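Mail-in forms return for county property tax appeals

Homeowners who want to contest their property tax assessment this year will be able to do it on paper again. The Kamel County assessor's office said this week that it has gone back to a printed appeal form after a year in which requests could be filed only through its website.

The form is a single sheet that folds in thirds, with the return address on the outside. It needs one stamp. Copies are going out with the assessment notices, and more are available at the Tinent branch library and at the county building on Dedex Street.
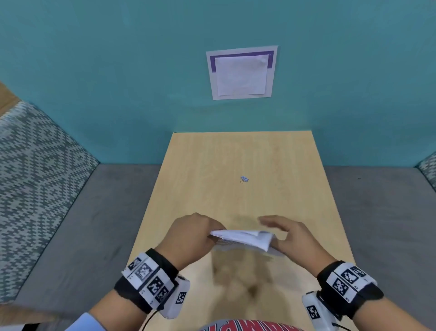
The county dropped the old form two years ago to save on printing. Appeals fell sharply in the first season after the change, and residents in the eastern townships, where home internet service is slow, told the county board that they had missed the filing period because they could not get the pages to load. The board voted in the fall to bring the paper version back and set aside money for postage and part-time help to open the mail.

Khadija Ait Brahim, the deputy assessor, said the office received 1,018 appeals last season, down from a much higher number the year before. Only 43 of them came from the eastern townships.

"We had people calling who had never set up an account for anything," Ait Brahim said. "They had the sale prices from their street written out, they had their photos, and they had no way to get it to us except to drive in. Then the building closed to the public and they could not do that either."

Online filing will continue. Both kinds of appeal go into the same list and are heard in the order they arrive. A paper appeal counts as filed on the day it is postmarked.

The form asks for the parcel number, the owner's estimate of the home's value, and up to four comparable sales. Owners who do not have sales figures can leave that part blank and ask for a copy of the township sales list, which the office will mail at no charge. The list for the town of Trultar is the longest in the county, and the office said requests for it may take an extra week. 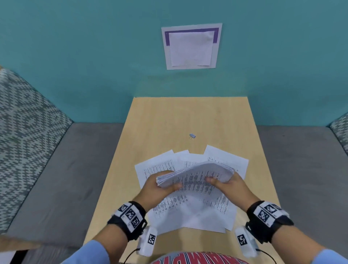

TRULTAR, January 28, 2021

Hearings will be held by phone this year. Each owner will get a letter with a date and a call-in number, and hearings are limited to 15 minutes. Evidence has to reach the office before the call, either by mail or through the website. The three-member review panel will not accept new documents during a hearing, but owners may ask once for a later date if something is still on its way.

Decisions will be mailed. An owner who disagrees with the panel can take the case to the state board, which uses its own form and has its own filing fee.

The first group of notices covers nine townships and goes out in the first week of February. The rest will follow later in the month. Owners have 30 days from the date printed on the notice to file.

Ait Brahim asked residents to check the parcel number before mailing anything. Last season the office sent back a number of appeals that listed a tax bill number in its place. The parcel number is printed in the upper left corner of the notice, under the owner's name.

Questions can be left on the assessor's message line, which is checked every weekday morning. The drop box outside the Dedex Street entrance is also open for appeals and is emptied at 4 p.m.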